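Harkgate lose Yang until the new year

Harkgate will be without Po-yen Yang for the rest of December after scans confirmed a sprained ankle. The point guard landed badly in the second quarter of last week's defeat at Hurkow and took no further part in the game.

Coach Tsz-kin Shih said the club would not set a return date yet. Yang is in a protective boot and has been told to keep weight off the foot for now. He will travel with the squad in the meantime and sit on the bench.

Szu-yu Siu is expected to start in his place against Relcombe on Sunday, 20 December 2020. Siu came off the bench at Hurkow and finished with 23 points, his best return of the season, although he also picked up his fourth foul early in the last quarter and had to be taken off for a spell. Shih wants him to pick up the ball higher up the court and leave more of the cutting to Po-yen Ng.

Ng has had a quiet start by his own standards. He hit 30 against Relcombe last season and has not come close to that since, partly down to a shoulder problem that kept him out of pre-season. He trained fully on Thursday and will keep his place on the wing.

Relcombe have won 3 of their last four and are strong on the boards. Harkgate gave up far too many second chances at Hurkow, and most of the week's work has gone into boxing out – the forwards stayed behind after both sessions to do more of it. Po-yen Lau is likely to get extra minutes for that reason, with Shih happy to play two big men together if the game slows down.
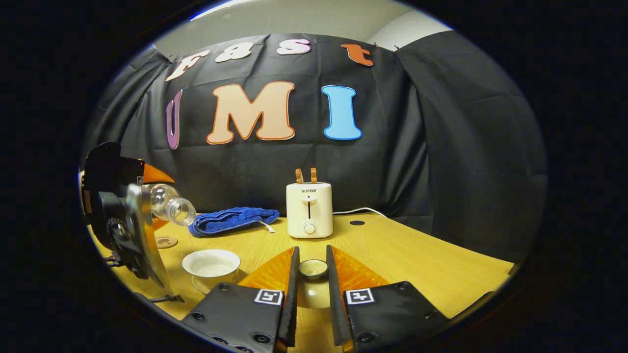 Po-yen Lau said the forwards had let the guards down at Hurkow and that he would sooner finish without a basket and win the rebound count. He added that Siu had been talking more on court this week, which made defending the pick and roll a good deal easier.

Tip-off is at 3 pm. The Kao Cup tie that follows has been moved back a day, and the squad list for it will go out once Shih has seen how the team comes through the weekend.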